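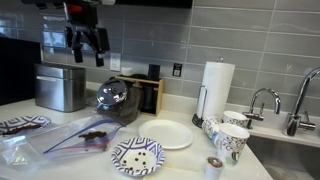

*Counter layout for the bean task: jar at the back, plates, bowl and zip-top bags in front.*

## Recording bean transfer episodes

This page covers collecting demonstrations for the Clumisis bean task on a kitchen counter. It assumes the arm is homed and the Ilus recorder is already running. Calibration is on a separate page.

### Set the counter

1. Put the lidded glass jar in front of the organizer rack. It stays there for the whole session.
2. Lay out the plates, the bowl and the bags. Positions should vary between sessions, so don't mark them with tape.
3. Put beans in more than one container. A start state with one plate still empty is fine.
4. Leave the usual kitchen items where they are. Paper cups, towels and the bread box count as background, and the Overgaard set was too clean to be much use in a real kitchen.

### Record

Each episode is one transfer, from one container to another. Type the instruction before you move the arm:

 move the beans from the bowl to the white plate

Name the containers by what can be seen. "Patterned plate" is good, "plate 2" is not.

- Start with the gripper above the counter, fingers down and clear of the upper cabinet.
- Keep a steady pace. Pauses longer than 4 seconds get trimmed by Orero, and the trim sometimes takes the grasp with it.
- If a bean drops, carry on and tag the episode `spill`. Do not pick it up by hand while recording.
- End with the gripper open and back at the start height.

Record 12 episodes, then change the layout. Four layouts make a session.

### Check before upload

Play back the first and last episode of each layout. Look for glare from the backsplash – it shifts with the time of day and can wash out the jar lid. Clear plastic is the other weak spot, so confirm that the bag edges are visible.

The September set had 364 usable episodes after this check. Rejected ones go in `held/` with their tags intact; they are still used to train the failure detector.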